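손 추적 장치 오류로 로봇 팔 오작동… 세른 기틴스의 현장 수첩

입력 2020년 7월 7일 | 글 Seren Gittins
공유 40 댓글 17

Humden 작업실에 또 다녀왔어요. 원래는 Prydderch 프로젝트가 어디까지 왔는지 가볍게 듣고 올 생각이었는데, 도착하자마자 다들 로봇 팔이 멈춘 얘기만 하고 있더라고요. 사람이 손으로 하는 집안일 동작을 기록해서 로봇 팔에 가르치는 작업인데, 기록한 동작을 팔에 옮기던 중에 손목이 갑자기 홱 돌아가 버렸답니다. 다친 사람은 없어요. 이것부터 적어야 할 것 같아서요!

사고는 팔이 따로 설치된 Idwood 시험실에서 났습니다. 천으로 상판을 닦는 동작을 재생하던 중이었고, 228번째 기록에서 문제가 터졌다고 해요. 팔 끝이 옆으로 크게 튀면서 보호판을 쳤고, 비상 정지 버튼을 누르고 나서야 멈췄습니다. 보호판에는 금이 갔고 손목 관절 쪽 감속기는 교체해야 한다네요(부품이 언제 올지는 아직 모른답니다). 저는 금 간 보호판만 봤는데, 생각보다 길게 갈라져 있어서 좀 놀랐어요. 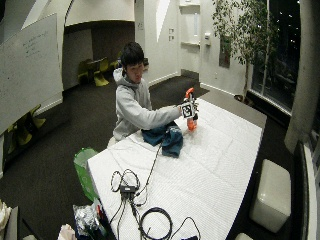

원인은 팔보다는 기록 쪽에 있었던 모양이에요. 이 프로젝트는 흑백 무늬가 인쇄된 표식을 카메라로 읽어서 손의 위치와 방향을 계산하거든요. 그런데 표식이 비스듬히 기울어지면 앞뒤 방향을 헷갈려서 계산값이 뒤집히는 순간이 있다고 합니다. 사람 손은 멀쩡히 천을 쥐고 있는데 기록 속 손목은 한순간에 반대로 꺾여 있는 거죠. 팔은 시키는 대로 그 값을 따라가려 했고요.

물론 그런 값을 걸러 주는 프로그램이 있습니다. Selier라는 이름의 점검 도구인데, 바로 전 주에 갱신하면서 회전 속도 제한이 꺼진 채로 배포됐대요. 위치가 튀는 건 잡아내는데 방향이 튀는 건 그대로 통과시킨 겁니다. 설정 파일 한 줄이 빠졌다는 말을 듣는데 제가 다 속이 쓰리더라고요. 저도 예전에 비슷한 실수로 하루를 통째로 날린 적이 있어서…

이번 일로 다시 살펴봐야 하는 기록은 모두 2,062건입니다. 담당자들은 우선 속도 제한을 되살린 Selier로 전체를 한 번 훑고, 걸린 것만 사람이 직접 본다고 했어요. 첫날 점검에서 방향이 뒤집힌 기록이 17건 나왔고, 전부 폐기 목록에 올라갔습니다.

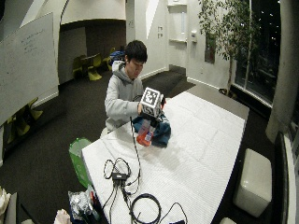

동작 기록 자체는 중단하지 않기로 했습니다. 팔을 움직이지 않는 작업이니 위험할 게 없다는 판단이에요. 대신 Idwood의 팔은 전원을 내리고 잠금 표지를 걸어 두었고, 다시 켤 때는 최고 속도의 40퍼센트까지만 허용한답니다. 시험실에는 반드시 두 사람이 들어가고 그중 한 명은 비상 정지 버튼 옆을 떠나지 않는다는 규칙도 새로 생겼어요. 솔직히 이건 진작 있었어야 하는 규칙 같은데, 제가 그렇게 말했더니 다들 고개를 끄덕이긴 하더군요.

케이블 얘기도 잠깐 나왔어요. 처음에는 장치에서 오는 선이 당겨져 신호가 끊긴 게 아니냐는 의심도 있었는데, 로그를 보니 끊긴 구간은 없었답니다. 그래도 선을 작업대 뒤로 돌리는 방안을 검토 중이라고 해요. 제 생각에는 이것도 빨리 하는 게 좋겠어요. 원인이 아니었다고 해서 다음번에도 아니라는 보장은 없으니까요.

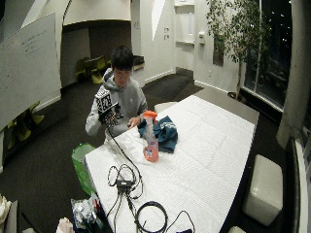 Nerys Kneath는 걸러내는 프로그램 하나만 믿은 것이 더 큰 문제였다고 지적했다. 기록 단계에서 무엇이 잘못되든 팔의 제어기가 스스로 급회전을 거부했어야 하고, 그 제한은 갱신 때 함께 바뀌지 않도록 따로 두어야 한다는 것이다. 부품만 갈고 다시 돌리는 데에는 반대한다고도 했다.

저도 이 말에 한 표예요. 제어기 쪽 제한을 넣을지는 아직 결정이 안 났고, 7월 안에 Prydderch 쪽에서 점검 결과를 공개한다고 하니 나오는 대로 다시 쓸게요. 감속기 도착 소식도 들으면 같이 올리겠습니다.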